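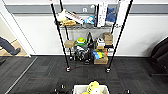
Letting Go of the Board Games (Slowly)

I grew up in a house where you did not get rid of a game. You taped the corners of the box, you put a button in where the thimble used to be, and you kept going. My mother once made a replacement deck of cards for something out of old Christmas card fronts, and we played with that deck for so many years that I was a little shocked, as an adult, to see what the real ones looked like.

So you can imagine how it went when my husband said, very gently, over breakfast, that we might want to think about which games we still play before we move. We've been in the Planesstead house for 31 years (our daughter was a baby and the kitchen was brown!) and we're moving to a two-bedroom place in Vilmont that I love very much and that has, I would say, one good closet. He was right. I sulked until lunch anyway.

I started by taking everything out and making piles on the dining room table, which is how I do everything, and by evening we were eating on our laps. The first pile was easy. There was a trivia game so old that half the countries in it have different names. There was a murder mystery party kit that we did once, in costume, and once you know who did it you know who did it. There was a jigsaw of 500 pieces that I am nearly sure has 499, and I know this because I accused my brother of pocketing the last piece in front of company and he has never let me forget it.

The second pile took the rest of the week. My friend Sugeng Pelupessy came by to help, and I should have known better, because Sugeng can't see a game without wanting to play it. We got through two boxes the whole afternoon. He wanted to show me a way of scoring dominoes he learned from his aunts, and then I had to show him the card game my grandmother taught me, the one with no name where you slap the table on a jack, and then it was dark out and I was heating up soup for everyone. Best day of packing I've had, though I can't say much got packed. 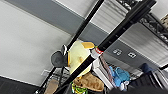 Vilmont, 11/29/22

Well, we're in! I meant to finish this post back in September and then the movers called with an earlier date and I didn't sit down again for what felt like a month. Thank you to everybody who wrote to ask if we were all right. We are, we just couldn't find the lamp.

The final tally, for those of you who like to know: I kept the Scrabble with the good wooden racks, my grandmother's cards, the dominoes, a checkers set my father carried around in the service, and one big long complicated farming game that we bought ourselves as a present and have played exactly once. I'm an optimist. Our daughter took anything with dice in it. The rest went in the back of the car to the church sale in Lorketport, where I stood around near the table far too long, pretending to look at cookbooks, to see who would buy what. A young man named Yiğit Karakaya bought the jigsaw. I felt I had to tell him about the missing piece, and he laughed and said he'd make one out of a cereal box, and I nearly handed him his money back on the spot. My mother would have adored him.

The sale raised 700 dollars altogether, mostly on the strength of the pies.

What I didn't expect is that we play more now. When the games were all over the house, in the hall closet and under the guest bed and in that awful cabinet with the sticky door, it took so long to decide on one that we'd end up watching television. Now there are five and they live in a basket by the couch. After supper one of us just reaches in. My husband has won at checkers four nights running and he has become unbearable about it, he hums while he sets up the board.

We've also started having the neighbors in. There's a couple from Hutapea Street, around the corner, who came for coffee and stayed for three rounds of the slapping game, and I had to warn them to take their rings off first. She is quick as anything. I haven't slapped a table that hard since I was ten, and my palm was pink when I went to bed.

If any of you know a good way to fix the corners of a Scrabble box without tape (the tape has gone yellow and it lifts), please leave me a note in the comments. I tried glue and a clothespin last night and now the clothespin is part of the box.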